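Home | Blog | About me | Get in touch

Filed under: House and Home, Furniture, Moaning

The sofa that came in two lorries

We have bought a sofa. I mention it because between the first visit to the showroom and the last cushion I aged visibly, and I would like something to show for it besides a sofa.

The old one came with the flat and had given up in the middle, so that guests of any size ended up sharing a dip. My wife said it was like sitting in a hammock with strangers. I held out until June, when a spring came through and got me in the thigh during the snooker.

So off we went to Partanen, the big place on the Cidthorpe road with the flag. A sofa showroom is a strange way to choose a sofa. You sit on it for a minute in your coat, under lights bright enough for dentistry, while a young man stands at your elbow and asks how it feels. It feels like being watched. 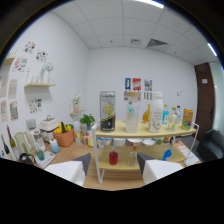 We whittled it down to the Biston and the Prinstead. The Prinstead was lovely and deep and I couldn't get out of it. The Biston had proper arms, the sort you can rest a mug on if you are trusted with mugs, and legs high enough to get a hoover under. We went for the Biston, in a green the swatch book called "Lichen". With the footstool, the arm caps and some sort of stain cover I agreed to out of tiredness, it came to £2,182. I paid less than that for my first car, and the car had a radio.

Then we went home and measured. I know. The sofa is 235 cm long and the wall is longer than that, so I was feeling smug until I remembered the stairs. There is a turn halfway up our stairs that has beaten a wardrobe, a piano stool and my brother-in-law. I rang Partanen and was told the Biston comes apart into 2 sections, and that delivery could take up to ten weeks.
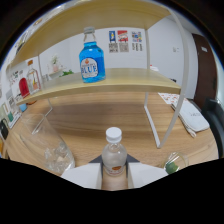
The first half turned up one morning at ten to seven. It was the left half. The driver was very cheerful about it. The right half was on another lorry, he said, and the other lorry was having a day. For a fortnight we owned one arm and one and a half seats of a very expensive sofa, open at the end like a cutaway drawing, and we took turns.

The right half is a slightly different green. My wife says it's the light. I have moved the lamp, moved the rug and drawn the curtains, and it is not the light. They've promised to send somebody to look at it.

Meanwhile it is extremely comfortable, and the footstool hasn't come.

3 comments

Irja Ahonen
We had the Prinstead for years and you're right, you need a run-up to get out of it. Did you keep the old swatch? Take it with you if you go back to the shop.

mossy_dave
Left half only! I'd have put it against a mirror.

Carol T
Paid £130 for the stain cover on ours and the dog ate it. Ring them about the footstool, don't email.

Older post | Newer post | Back to top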